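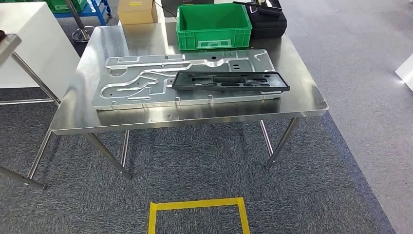
책 읽은 기록 > 수학

선형대수 교재를 3년 만에 다시 폈다. 처음 읽을 때는 별 네 개를 줬는데 이번에 세 개로 내렸다. 책이 나빠진 것은 당연히 아니고, 그때는 내가 연습문제를 거의 안 풀고 읽었다.

Naheed Baloch의 책이고 본문만 400쪽이 조금 안 된다. 행렬 계산부터 시작하는 보통 교재와 순서가 다르다. 1장에서 벡터공간을 공리로 정의하고 바로 부분공간, 생성, 일차독립으로 넘어간다. 행렬은 3장 후반에 가서야 선형사상을 기저에 대해 적은 표로 나온다. 행렬식은 맨 끝이다. 공대 수업에서 소거법부터 배운 사람은 초반에 손으로 할 게 없어서 답답할 수 있다. 나도 그랬다.

좋았던 부분은 몫공간이다. 다른 책에서는 동치류 정의를 읽고 나서도 뭘 하라는 건지 몰랐는데, 저자는 평면에서 한 직선과 평행한 직선들을 모아 놓고 그것들끼리 더하는 예를 먼저 든다. 그 다음에 잘 정의되어 있다는 말이 왜 필요한지 대표원을 바꿔 가며 계산해 보여 준다. 두 쪽 정도 되는 분량인데 이 부분 때문에 책을 안 팔고 갖고 있었다.

쌍대공간은 여전히 어렵다. 유한차원에서 V와 V*의 차원이 같다는 증명은 따라갈 수 있다. 그런데 V에서 V**로 가는 사상이 기저 선택 없이 정해진다는 이야기는 한 단락으로 끝난다. 기저를 골라야 생기는 동형과 안 골라도 생기는 동형이 어떻게 다른지 예가 하나만 더 있었으면 했다. 결국 Ghazala Jatoi의 강의노트를 같이 봤다. 노트에는 기저를 바꿨을 때 쌍대기저의 좌표가 어떻게 변하는지 2차원에서 직접 계산한 것이 있다. 그걸 종이에 한 번 따라 쓰고 나니 본문이 읽혔다.

별을 내린 이유는 5장 연습문제다. 고유값과 불변부분공간 장인데, 본문에서 증명을 생략하고 연습문제로 돌린 명제를 다음 절에서 그냥 쓴다. 한두 번이면 괜찮은데 이 장은 거의 매 절이 그렇다. 복소수체에서는 성립하고 실수체에서는 안 되는 명제를 체를 밝히지 않고 적은 문제도 있다. 실수 평면의 90도 회전만 생각해도 고유벡터가 없으니 반례가 바로 나온다. 처음 읽을 때는 이런 걸 전혀 눈치채지 못했다. 풀이집도 따로 없어서 혼자 공부하는 사람은 막히면 오래 막힌다.

번역은 무난하다. 다만 span을 앞에서는 '생성', 뒤에서는 '펼침'으로 옮겨서 색인을 찾을 때 헷갈린다. kernel도 '핵'과 '영공간'이 섞여 있다. 수식 오타는 많지 않고, 차원 정리 증명에서 아래첨자가 하나 잘못된 것 정도다. n이 아니라 m이어야 한다.

첫 책으로는 권하지 않는다. 계산 위주로 한 학기 들은 다음에 두 번째 책으로 보는 게 맞는 것 같다. 내적공간 장은 이번에도 절반쯤 읽다가 멈췄다. 스펙트럼 정리 앞 절의 연습문제가 남아 있고, 4월까지는 거기를 끝낼 생각이다. 다 풀면 풀이를 정리해서 따로 올리겠다.

2023. 01. 01.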